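Flulby Home Guide
Home | Getting started | Folding | Washing | Storage | Contact

We use cookies to remember your language. Accept | Settings

Section 4. Folding T-shirts and cloths for the basket

This section is for the Flulby storage basket and for the clothes which you keep in it. Please read Section 3 first if your table is not yet covered.

4.1 Before you start

1. Choose a flat table. A free area of 60 by 100 cm is enough for one adult T-shirt.
2. Put a cover on the table and pull it smooth with both hands. A printed cover is suitable, if the print does not come off on a damp cloth.
3. Place the basket in a far corner, with the opening up.
4. Place the finished cloths in the other far corner. The middle must stay free for the shirt.

Note: Do not fold clothes which are still damp. Leave them on the line for 30 minutes more and check the seams again.

4.2 Folding the shirt

1. Lay the shirt with the collar away from you.
2. Stroke it from the middle to the sides, until the big wrinkles are gone.
3. Fold the sleeves inside.
4. Take the lower hem at two points and bring it up. The crease must go straight across.
5. Compare the lower part with the upper part. If the lower part is wider, open the fold and bring the sides in a little more.
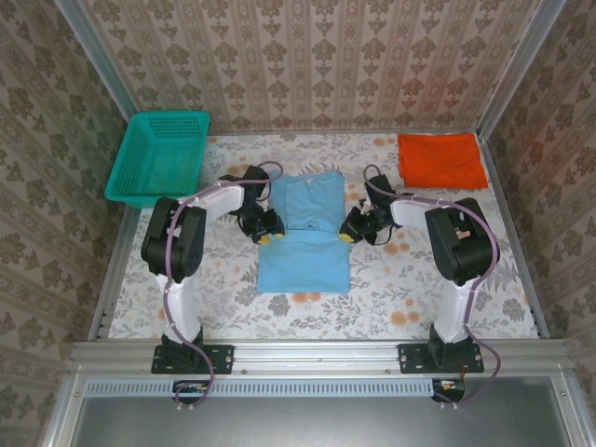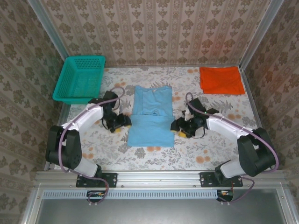
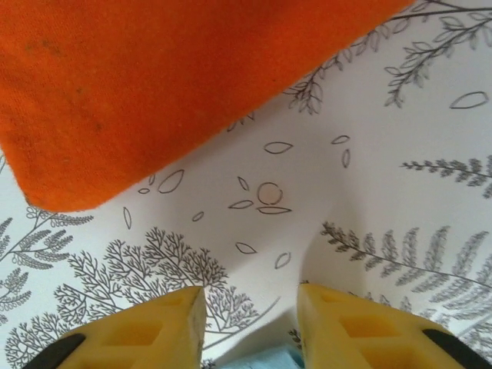 6. Press the crease with the flat hand. Do not use a hot iron on a plastic basket or near it.
7. Fold one more time if the shirt is for the Wellik drawer, which is only 18 cm deep. For the basket this second fold is not necessary.

Caution: Do not pull the shirt by the collar when you want to move it. The neck becomes wide and this can't be repaired. Put both hands under the shirt and lift.

4.3 Folding the cloths

1. Cleaning cloths are folded in half and then in half again, corner on corner.
2. Make the stack with the folded sides to the same direction.
3. If one corner stands out, open only the top layer and lay it again.

Note: Keep strong colours apart from light shirts until they had their first wash. A thick cloth can lose small fibres on a shirt. You can remove them with a soft brush.

4.4 Filling the basket

Put the heavy pieces first and the shirts on top. Do not fill higher than the rim. When you carry the basket, hold it from both sides.

Text of this section: Irén Vincze. Revised in August.

Contact | Copyright Flulby | Back to top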